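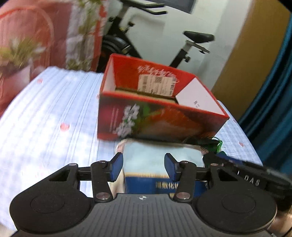

The table, striped cloth and red box

Fliltham Allotment and Garden Group — minutes, November 4, 2025

I took the notes again, so blame me for the spelling. We met in the upstairs room at Dalgleish Hall and got going once the radiator stopped banging. Catriona Lamont ran the meeting. Ewan Lamont came in partway through item two with muddy boots and was sent back down to change them.

1. Last minutes. Read and agreed, apart from the bit where I wrote "leeks" and meant "leaks". It was the roof of the tool shed. Fixed now in my copy.

2. Money. We have $806 in the account. $90 of that is already promised for the new padlocks and the hose fittings, and Catriona has the receipts if anyone wants to look. Dues stay at $32 a plot for next year. I thought there'd be an argument about it and there wasn't!

3. Seed order. We're going with Histitz again for the beans and squash. Their carrots were a letdown on the lower plots (mine came up looking like thumbs), so Ewan will ask Cumau for a price on carrots and beets and email it round. Orders have to be with me before the end of February, please, with your plot number on them.

4. Water. Long one, this. The tank by the gate holds 200 gallons and it ran dry twice in the hot spell. Catriona would like a second tank beside it. Ewan thinks the downpipe is half blocked and we should clear that first and see how we go. I said I'd hold the ladder. Agreed: clear the pipe, look at tanks again in spring.

5. Compost. Please, no more grapefruit. Also someone is putting whole cabbage stalks in the left-hand bay, and they don't break down. Chop them up or take them home.

6. Any other business. The path between the top plots is getting very narrow — whoever has the raspberries, could you cut them back? Ewan has a spare wheelbarrow with a good tire if anyone would like it. I'm still missing my green trowel.

Next meeting after the holidays, same room. I'll send the date when the hall gets back to me.

Contact the secretary | © Fliltham Allotment and Garden Group | Back to top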